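Rincón de las cosas pequeñas - agosto

Cajón de los estuches, por fin. Llevábamos meses diciéndolo y Bianka Vass se plantó: o se ordena o se tira. Se ordena. Ya está casi todo fuera, encima de la mesa grande del local de Gál, y hay sitio para quien quiera venir a echar una mano a partir de las cinco.

Cómo va la cosa. Fundas de gafas, plumieres, cajitas de costura, carteras rígidas - todo mezclado, claro. Csaba Szabó separa por tamaño, Botond Sipos por color, y asi no hay manera. Al final gana el tamaño. Lo largo y plano va a la bandeja de abajo, lo demas arriba. Etiqueta en el lateral, nunca en la tapa, que luego el pegamento deja marca.

Inventario: casi 1000 piezas en la lista vieja, 349 ya repasadas. El resto, para septiembre.

Lo rozado no se descarta. Un paño apenas húmedo, sin alcohol, y si la marca no sale pues se queda. Los tonos claros son los que más sufren, ojo con los rosas. 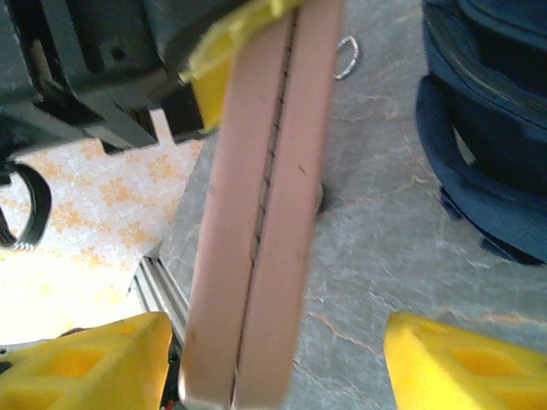
Rosa salmón pálido, mate, con la línea oscura a lo largo y alguna marquita.

Faltan bandejas! Si alguien tiene de las planas, que avise a Bianka Vass o las deje en la entrada. Las cajas de cartón de Farnari ya no, gracias, tenemos 53.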